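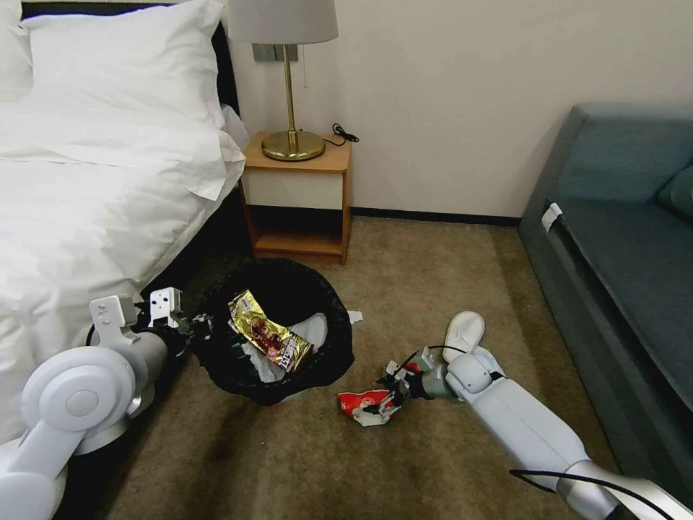 For eleven months I slept badly, and I told everybody it was because of work. I want to write down what I did about it, mostly for myself, but also because my cousin asked me for "the list" and I don't have a list. I have only this long story.

We moved to Carkby in February of last year. In my country I lived all my life in apartments with heavy shutters, the kind you pull down with a strap, and when they are closed the room is black like a cellar. I never thought about them. Then I came to a place where the windows have a thin blind, the street lamp stands exactly in front, and in June the sun is up before five. I was waking at four-thirty and lying there doing arithmetic about how many hours I still had.

First I bought things. This is my character. I bought a spray that smelled of lavender, and a pair of earplugs made of wax, and a tea named Virnano that tastes like hay and costs more than coffee. The tea I still drink, I got used to the hay. The spray gave me a headache. The earplugs were good until one morning I did not hear the alarm and came to the office at ten, with my hair wet, in the middle of a meeting.

Then I read too much. There are perhaps 1,000 articles about sleep and they all have the same advice, written by people who sound very rested. Go to bed at the same time. No telephone. A cool room. I knew all of this already. My grandmother knew it too, and she could not read English.

What changed something was a boring conversation with the pharmacist at De Luca, the small pharmacy next to the bakery. I asked for pills. She asked me at what time I drink my last coffee. I said at six, sometimes seven, with my dessert, as a normal person. She looked at me for a while and then she said, come back in 2 weeks, and if you drink no coffee after lunch and you still cannot sleep, we will talk about pills. I was a little offended. At home we drink coffee after dinner and then we go to bed, and my father does it until today and snores like a tractor. But I am not my father, and I am not twenty-five anymore.

The first three days were terrible, with a headache behind the eyes. On the fifth night I slept until six. I did not go back for the pills, but I went back to tell her, and she was not surprised at all.

The second thing was the light. I wanted real shutters, and the landlord said no. So I ordered a blackout curtain from Goltance, the heavy type with a gray back side. It arrived 20 centimeters too short. I wrote to them, they were polite, and they told me that I had ordered this size, and this was true. I sewed a strip from an old tablecloth on the bottom. It is ugly, with small cherries on it, and I am very fond of it now.

The third thing is more difficult to explain. I stopped looking at the clock. I had a habit to check the time whenever I woke, and when I knew it was 3:10, I started to be angry at 3:10. Now the clock is in the hallway. I hear the alarm well enough from there and I must stand up to turn it off, so I am also less late. When I wake at night I don't know if it is one o'clock or five, and usually I fall asleep again before I get curious.

My husband sleeps anywhere, in trains, in the waiting room of the dentist, once during a wedding. He finds all this very funny. He agreed to the separate blankets, though. In my family every person has their own blanket, also married people, and he thought this was sad until he tried it for one winter week. We have 2 blankets now and he wakes up with his feet covered.

I still have bad nights. On Sunday I was awake for a long time thinking about an e-mail that I sent with a wrong attachment. I got up, I ate a piece of bread with butter in the kitchen, I read four pages of a book about the history of salt, and I went back to bed. A year ago I would have stayed there and suffered with discipline.

For my cousin: begin with the coffee. The curtain can wait until summer, but please measure the window yourself, and write the number on paper before you open the website.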